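5. Stamping and marking on the bench

Before you start

The Cunine top is white and shows every trace of ink. Set it up against the wall panels and check that the back edge meets them along its full length.

CAUTION – Do not stamp directly on the tabletop. Pigment left on the surface can stain it.

5.1 Test print

1. Place one sheet of plain white paper in the center of the top, square to the front edge.
2. Load the pad with 5 drops of Keltora red. Wait 20 seconds.
3. Press and drag the stamp in short diagonal strokes, all in the same direction.
4. Check the sheet. Dark patches mean too much pigment; faint pink haze means too little.

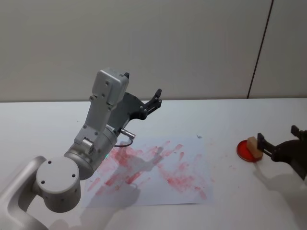
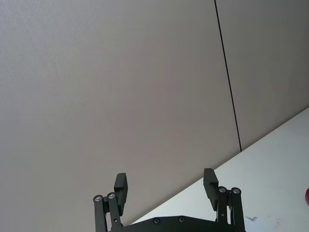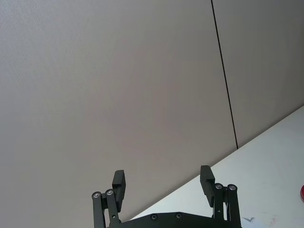

5. Repeat on a new sheet until the strokes are even from side to side.

NOTE – Replace the pad after 300 impressions, or sooner if the strokes turn blotchy.

5.2 Cleaning the top

1. Remove the paper and cap the ink.
2. Wipe smudges with a damp cloth, working toward the front edge. Keep water out of the seam between the wall panels.
3. For marks that remain, apply MacLeish cleaner and leave it for 8 minutes. Wipe dry.

CAUTION – Do not use scouring pads or solvent.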